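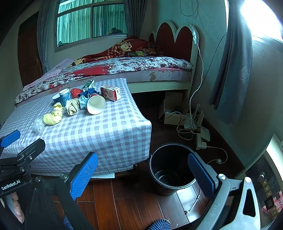
4.2 Comparing the finger pads

Okay, so this is the part of the study I was most looking forward to, and it's also the part that gave me the most trouble. We had two sets of pads for the hand-held gripper: the smooth ones we'd been using since July, and the blue textured ones shown in Figure 3. Everything else stayed the same - same handle, same camera mount, same person holding it for a full run.

Figure 3. The hand-held gripper with the blue textured pads open, next to a table of socks, cups and other small household items.

I wanted real rooms for this (our bench in the Ellamside lab is way too tidy), so we ran the comparison in homes in Abu Hammour and didn't clear anything away first. We collected 500 grasps with each set of pads, spread over 6 rooms. A grasp counted as good if the object left the surface and stayed in the fingers until it was let go over a bin. I labeled every one of them by hand in Cloradar, and yes, I got pretty sick of looking at socks!

Rolled socks were easy for both sets. You can come in at almost any angle and the cloth just gives. Paper cups were a different story. With the smooth pads I kept squeezing harder than I needed to, and the cup would fold and then slip out sideways. The textured pads let me close more gently, and most of my crushed cups came from the smooth set. Thin plastic bags were the one place where the texture got in the way: the bag would cling to one pad after I opened the fingers, and I had to shake it loose. We counted those as good grasps but marked them as slow releases.

On the hardest group of objects, the ones lying on their sides near the back of a table, the textured pads got 73 percent. I don't want to read too much into that number. Reaching over other things means the wrist ends up at an odd angle, and some of those misses were me and had nothing to do with the pads.

We also tried moving the pads over to the Drenlow arm for 700 more grasps, using a controller trained only on the hand-held runs. Those results are in Section 4.3. The pads wore down faster on the arm - it closes with the same force every time, and I don't - so we swapped them out halfway through.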